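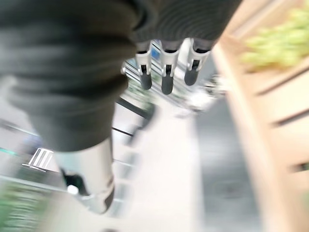
5. Planning and Budgeting for Equipment

Papers on two-handed fruit handling tend to report the robot in a single line of the methods section and move on to the learning. We would like to spend a whole section on how the equipment was chosen, quoted and paid for, partly for groups who want to build on this work and partly because we enjoyed it far more than we expected to. Planning the purchase changed the research. Several tasks in Section 3 exist in their present form because a line in the budget made us think again about what the hands would be touching.

5.1 Starting from the task

Our first draft of the equipment plan began with the arms, as most do. Reach and payload were compared at length, and everything else went into a row called "accessories." We threw that draft away. The second one began with a bunch of fruit and a crate, and worked outward from there: what touches the fruit, what holds the thing that touches the fruit, what sees it, and what it all stands on.

Ordering the rows this way was a real pleasure, and it moved money around at once. A bunch of grapes weighs little compared with what an arm can lift, so payload stopped driving the choice. The hands became the largest single concern. A bunch sags and swings, it offers the fingers a different shape on every attempt, and the walls of a crate leave little room to come at it from the side. We wanted several digits with soft tips and a hand that could be lowered from above. 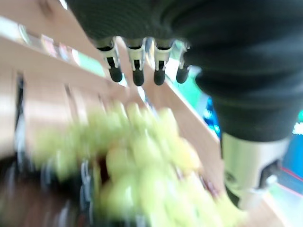 Figure 4. Wrist-camera view of the hand over green grapes in a light wooden crate. The digits end in rounded black rubber tips.

We asked for two quotes on the hands, one from Tastell and one through Dalgleish, and found them hard to compare. Tastell priced the hand, the wrist mount and the control software together. Dalgleish listed each part on its own line, which looked more expensive on the first page and came out close to level by the last. We now send every supplier the same blank table to fill in, and we recommend this warmly to anyone about to start. It takes an afternoon to make and has already served for the next round of requests.

5.2 Parts that wear

Rubber tips, fabric covers and cables are consumables, and we had not planned for them as such. A tip that has worn smooth behaves differently from a fresh one, so wear is a matter for the data as well as the budget. We settled on two spare sets of tips per hand, kept in the same drawer and logged by the date they go on. Covers are cheaper, but they have to come off for cleaning, and a robot without a cover is a robot that stays parked if your rules are like ours. Buy the spare.

Cables deserve a row to themselves. On a two-armed machine they travel through a large space, they loop, and they find each other. Brikard supplied the arms with standard lengths, and we would have been better off asking for the route to be discussed before the order was signed. To their credit, Brikard's people took this up with real interest once we raised it, and the revised order form now has a space for it.

5.3 Furniture and surroundings

It is tempting to leave crates, racks, platforms and stands out of an equipment plan altogether, on the grounds that somebody will find something. We did find something, more than once, and every replacement meant repeating part of the calibration. A slatted crate also behaves very differently from a solid box when a fingertip comes down near its edge. We budgeted $2000 for surroundings in the second plan and spent it gladly. Plants, posts and background clutter came out of the same row. They make the views harder to learn from, and that was exactly what we wanted to pay for. 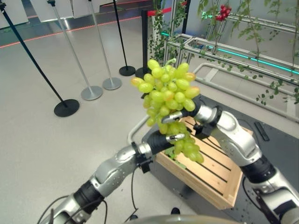 Isla Cairns, commenting on a draft of this section, felt we were still too easy on ourselves. Her view was that furniture should be ordered before the robot and delivered before the robot, so that the reach study can be done with a tape measure and a cardboard arm while there is still time to change the order. She added that she would take a slower arm in a finished room over a fast one in an empty room any day. We agree, and we have moved the row to the top of the sheet.

5.4 Time as a cost

Delivery took seven weeks from the signed order, and the plan had treated that stretch as idle. It need not be. Ross Skinner used it to write the handling scripts against a simulated hand, and those scripts ran on the real machine with small changes. We have since added a column for what each item is waiting on, and it is the most useful column we have. A camera that arrives before its bracket is a camera in a box, and a bracket can be drawn and cut while the camera is still in transit if the mounting pattern is known.
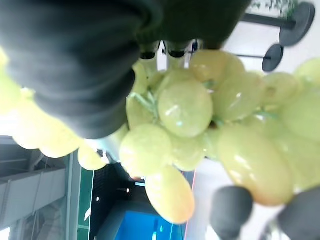 The same column showed us where a delay would hurt. Late arms would have held up everything. A late second hand would have held up only the tasks where the bunch is supported from more than one side, and the single-hand approaches could have gone ahead. Knowing this, we paid for faster shipping on the arms and let the rest come as it came.

Training time belongs here too. Operators improve quickly with soft, uneven objects, but early attempts are slow and a fair share of the recordings from that period will be set aside. We charged those hours to equipment, which raised some eyebrows in the finance office and made the Orimley follow-on plan much easier to defend. A hand that no one has learned to use is not ready for work, and the budget should say so.

5.5 What we would do differently

We would write the wear log before the first tip goes on. We would ask for cable lengths in the first email. We would also visit a supplier's workshop early, with a crate under one arm, and try the awkward corner of the task on a demonstration hand. The people who build these hands are delighted to be shown a hard problem, and the conversation that follows is worth more than any data sheet we have read. The blank quote table and the planning sheet, with our waiting-on column left in, can be had from the authors on request.

Print this section | E-mail this section
Contact the authors | Copyright the authors — all rights reserved | Back to top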